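2/3/21

# Against the Office Suggestion Form

My cousin Rocío Camacho works for a company called Bevudar, in a building outside Cadthorpe with a parking lot big enough to land a small plane on. Last year they gave everyone a form for suggestions. It had 12 fields. One of them was "Strategic alignment," and she wanted them to fix the blinds.

She filled it in anyway, being a better citizen than I am. Under strategic alignment she wrote "sun in eyes." The form came back with a note asking her to expand.

I've been thinking about that form ever since, mostly while avoiding forms of my own. I believe there are two kinds of places to work. In the first you can say "the blinds are broken" to a person, and that person sighs and goes to look for a screwdriver. In the second you submit the blinds. They go into a queue, they get a number and a color, and at the end of March someone shows a slide about how many things were submitted. The blinds appear on this slide as a success.

The defense I always hear is that forms are fair. Without one, the loud people get their blinds fixed and the shy people squint. I take this seriously, having been shy until I was 30 and loud for most of the time since. But go and look at who fills in the form. It's the same loud people, now with attachments. My friend Trí Vi once worked at Keltberg, where the staff of 400 sent in 50 suggestions in a year, and he says most of them came from one man in billing who had views about the elevator.

The shy people were still squinting. They'd just been given a better class of reason for it.

What used to work, as far as I can tell, was hanging around. You stood near the sink at ten in the morning and complained in a general way, and if you were lucky the person who could do something about it was also standing there, waiting for the kettle. I once got a whole chair that way. I didn't ask for it. I groaned when I sat down, twice, in front of the right woman. 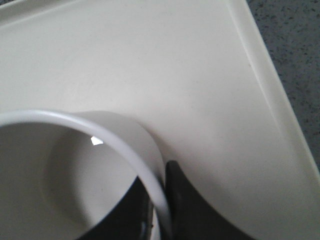
Of course hanging around has its own problems. It favors people with time, strong bladders and a taste for hot drinks. It's useless if the boss never comes out of her room. And lately a good many of us haven't been near an office sink in months, so whatever got settled there is being settled somewhere else, or piling up. I groan at home now and get no chair at all.

Still, I'd take it over the 12 fields. If a company must have a form, let it have one box, and let the box go to a named human being with a screwdriver. Cap it at 2000 characters so the man in billing has to pick his best elevator point. Drop the slide.

Rocío did get an answer in the end. The blinds were found to be out of scope - they belong to the building, and the building has a different form. She's on page two of it. In the meantime she has moved her desk a foot to the left, which I understand also needed approval.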